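The Night Boat to Winside

1. The ticket

My aunt kept the ticket in a tea tin. It was number 536, for the boat from Flurkeck, and she had never used it. When I was young I asked her why, and she gave me bread with plum jam.

2. The harbour

In August I went there myself. The man in the office read the ticket for a long time, then he stamped it. "You are late," he said, "but the boat is also late."

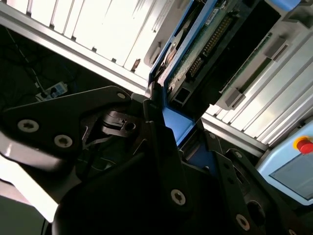 3. The crossing

We left after dark. I sat on deck with the tin on my knees, and I smelled tea all the way to Winside. On the pier a woman was calling my aunt's name.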